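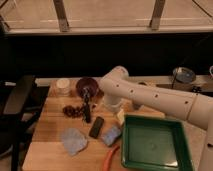
The tabletop, seams and all

Oil or hardwax for a wooden tabletop that gets used every day?

Posted by plankton_pete, Monday, June 26, 2023
Category: Finishes and refinishing

Hi all! I am a few months into my first proper woodworking hobby and completely hooked, so apologies if this gets long. I picked up a second-hand butcher-block style top from the Hoani salvage yard in Dradarcombe for $155 and I love it to bits. The color is gorgeous, all honey and tan, and it gets used for everything: sorting parts, gluing, the odd coffee.

The guy at the yard thought it had been oiled at some point but couldn't say with what. If I drip water on it the drops sit up nicely in some spots and soak straight in at others. So I want to redo the whole thing over a long weekend in July.

I'm torn between plain mineral oil (cheap, easy, I already have a bottle under the sink) and the Groline hardwax everybody raves about. Does the hardwax really hold up that much better? And do I need to sand off whatever is on there now, or can I go right over it? I have a little Rallel orbital sander and I'm dying to use it.

No food goes directly on it, if that matters.

gluepot_gal

Oh, you are going to have so much fun with this. Go with the hardwax! Mineral oil is lovely on cutting boards but it never dries, so on a work surface it picks up dust and leaves a greasy shadow on any paper you set down. I did my own bench with mineral oil the first year and was wiping it on again every few weeks.

Yes, sand first. Patchy water drops mean patchy finish, and the new coat will only show it up. Start at 80 grit if there are stains, 120 if there aren't, and stop at 150. It's tempting to keep going because it feels amazing under your hand, but hardwax needs a bit of tooth to grab and a top polished to 340 grit just won't take it up evenly. (Ask me about my hallway shelf.)

Check the seams before you start. Run a fingernail along each one, and if it catches or you find a gap, get some wood glue in there, clamp it overnight, and sand after that.

Then vacuum, wipe down, and put on 2 thin coats. I mean really thin - a white nylon pad and far less product than you think. Buff off the extra while it still wipes easily and leave it overnight between coats. Do the underside too, even if you only give it one coat, or the top can start to cup when the weather changes.

Lay your used rags out flat outdoors to dry, or drop them in a bucket of water. Balled-up oily rags can catch fire on their own, so please don't skip this.

bodger99

mineral oil is fine, had it on mine for years. people spend way too much on finishes. saw a big tin of something at a trade show for $199, no thanks

quarter_sawn

Agree with gluepot_gal on nearly all of it. One thing to add: if the old finish is mineral oil, sanding alone may not get you there, and hardwax can stay tacky over it. Wipe the bare wood with mineral spirits, windows open, let it dry for a day and try a test patch somewhere on the underside. If the patch is still sticky after two days, wipe again and wait a little longer.

And do post how it comes out, I love seeing old tops get a second go!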